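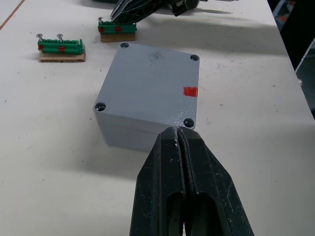

Junction box, lid up, with the two terminal strips behind it.

Skelach Two-Arm Bench: Frequently Asked Questions

What is the Skelach bench?

Skelach is a two-arm robot bench built and kept in the Prilmont shared workshop. It is a members' project. The goal is a pair of arms that can do small electrical assembly jobs: hold a box, drive a screw, pick up a terminal strip and put it back where it came from. This page answers the questions we get most from people who want to build a similar bench at home or in their own workshop.

Why junction boxes?

They are cheap, they are the same every time, and the lid has a screw hole at each corner. One hand has to steady the box while the other brings the tool to it, so you find out quickly if your two arms disagree about where the table is.

What is the red sticker on the lid for?

It marks which way the box is turned. A square lid looks the same from all four sides, and in our logs we need to say which corner we mean. Any small bright sticker will do. Put it near one edge and not in the center.

Why are the terminal strips sitting on cardboard?

The strips are thin, and the fingers are blunt at the tips. On a bare table the fingers hit the surface before they get a good grip. A piece of corrugated cardboard raises the strip enough to fix that. We tried foam, but it squashed and the height changed. Cut the cardboard with a sharp knife and replace it when the edges go soft.

Do I need two arms?

No. You can start with one arm and a small vise. Many of our early tests were done that way. The second arm costs as much as the first and takes more than twice the setup time, so get one working before you buy another.

What tool do the arms use?

An ordinary cordless screwdriver with its own battery. The gripper holds it upright by the body. We keep more than one on the table.

How do you press the button on the screwdriver?

On our bench a person switches it on before the run. Kpodo, our control program, has an output for a relay if you want to wire the switch yourself. The wiring notes are in the Kpodo folder. Do not open a tool that is still under warranty unless you accept losing it.

What are the fingers made of, and how long do they last?

Ours are black, and you can print or cut them in whatever stiff material you have. Long slots in the lower part save weight. They do get scratched. Scratches are fine. Replace a finger when the tip has lost its shape or when the pair no longer closes evenly. We log cycles and inspect at 1,000. The oldest pair went to 2,000 before we retired it.

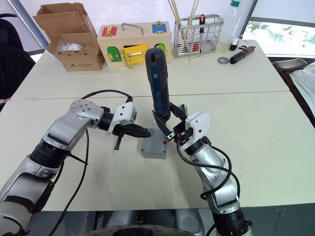 Skelach Notes, No. 10

How big a table do I need?

Big enough that both arms can reach the middle without their elbows meeting. Ours is two white panels joined together. If you join panels, check the seam with a straightedge. A step there will throw off your heights on one side and you will spend an evening blaming the software.

Why white?

Gray boxes and black fingers both show up well against it. The drawback is that every speck of dirt shows too. Wipe the table before you start a session.

Where should spare tools and other objects go?

Along the far edge and off to the side. We use a wire mesh utensil basket for long sticks and a hand screwdriver. The wooden box with the little colored doors and latches is our other practice piece. It stays at the back of the table while we work on junction boxes.

How do you deal with the cables?

Leave a loop at each wrist and run the rest down along the arm. Move every joint through its full range by hand, with the power off, and watch for anything that pulls tight. Do this again after any repair.

Kpodo shows error 601. What does it mean?

Error 601 means the program has lost contact with one gripper. Stop the run, turn off the power, and check the plug at the wrist first. If it is seated, check the other end of the same cable. Restart Kpodo after plugging anything back in. It will not pick up the gripper by itself.

Can I leave it running alone?

No. Our workshop rule is one person at the bench with a hand free for the stop switch. At home, keep children and pets out of the room while the arms have power.

Can I come and see it?

Yes, members can sign in at the front desk after 6 p.m. Visitors should write first. The bench is closed for all of February while we move to the larger room at Trovside.

Where are the drawings?

The current set is on the shared drive under Skelach, then Bench. Older drawings use a different bolt pattern for the arm bases, so do not mix them.

Contact: Skelach bench, Prilmont Workshop | © Prilmont Workshop | Back to top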